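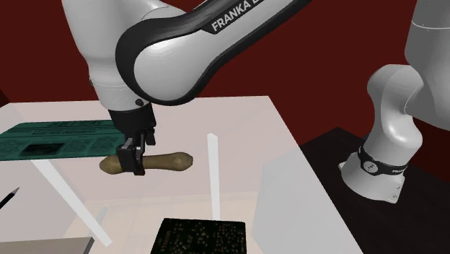

My neighbor's view is that she'll believe in household robots on the day one can clear her coffee table without being told what counts as trash. She said it over the fence in April, with her arms full of laundry, and I've been chewing on it ever since (I'm a slow chewer, as anyone who reads this blog knows).

Picking up one thing, a dog bone say, with a newspaper and a book lying nearby, is a chore my grandkids could do half asleep. For an arm in a simulator it's a fair bit of work, and it's practice that can be repeated 1,000 times without a single scratch on the furniture. I like that part very much! But then comes the question my neighbor was getting at. Does the bone go in the basket, or back to the dog? Is the paper finished with, or is somebody still saving the crossword?

I spent 6 years on the packing floor at Brerell, and we had the same trouble there, only with cartons. The machine on our line could move 300 of the same box before lunch and never complain, and then a crushed corner would come along and we'd all be standing there waiting for someone to reach in and pull it out. Flendeck, down the road, had a newer one that got stuck on different things.

So, can they do the chores yet? Some of them, I think, if the chore is small and the house holds still. I'd happily let one pick up after the dog while I had my coffee. The mail pile I'm keeping for myself a while longer, and my neighbor says she's still folding her own towels.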